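4.2 Participants and fundraising records

Records came from the Jollolport charity ride, one edition, held in July. Entry list had 3,101 names after duplicates removed. Of these we kept only workplace teams, defined as five or more riders giving the same employer at sign-up. Solo riders and families are left for a later paper.

Team captains got a short form by email, 15 items, mostly tick boxes. Reminder sent once. Almost 75 percent of captains answered, better than the pilot, where the form was longer and went out in the holidays. Two captains filled it in twice; we took the first version.

Employers were sorted by what staff do most of the day: desk, shop floor, workshop or lab, driving, mixed. Sorting done from the captain's own answer, not from the company name. Rirkari for instance sounds like a warehouse firm but its team was all workshop and lab people. Siqueira was coded mixed. Nistitz entered two teams from two sites and we treat them as seperate teams all through, including in the tables.

Sponsorship totals are from the online pages only. Cash in envelopes, cake sales, raffle money at work: not captured unless the captain paid it in through the page. So totals are low, and probably lower for shop floor teams, where cash collecting was mentioned more often in the comments box. We did not try to correct for this.
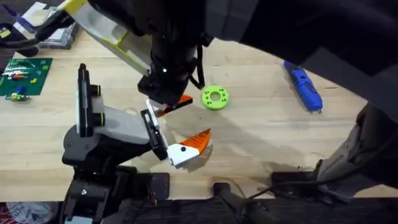 Figure 3. Wooden workbench with two robot arms, the upper one fitted with a two-finger gripper, one finger white and one orange.

4.3 Training together

Main question here was whether teams that trained together raised more. Captains were asked how many group rides the team had before the event, any distance, commuting together allowed if planned. Answers were rough. "A few" was a common one and had to be dropped from the count model, though kept in the yes/no model.

Teams with at least one group ride had more riders at the finish. Fundraising is less clear. The difference goes the same way but shrinks once team size is in the model, and in the driving group it more or less goes away. Small cell, so we would not read much into it.

Employer matching matters more. Where the company promised to match what riders raised, pages were opened earlier and shared more widely, and most of the money came in before the ride instead of after. Same pattern in desk and workshop teams. Captains in matched teams also wrote longer comments, for what thats worth, and several asked for a fixed closing date for donations so they could stop chasing people.

Weather on the day was the same for everybody but start waves were not. Early waves got the rain. We checked wave as a control and it changed the finish times, not the sponsorship.

Dropouts before the start are handled in 4.4, using the same team codes.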